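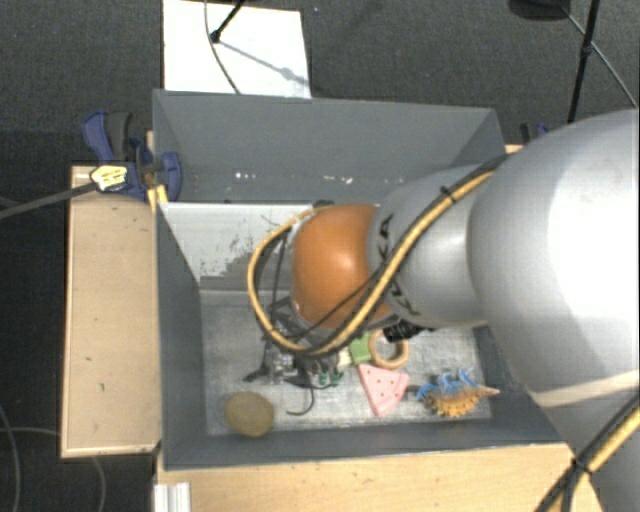
Our tutor reckoned a toy box should be easy to tidy by anyone under five, and that one remark more or less set our whole term's project! We went round the Niddale playgroup in February asking parents what ends up at the bottom (everything, mostly) and which bits never get played with. Then we tried sorting toys by size, which took about 40 minutes a go, and by colour, which the children liked far better. Next term we want to try smaller boxes.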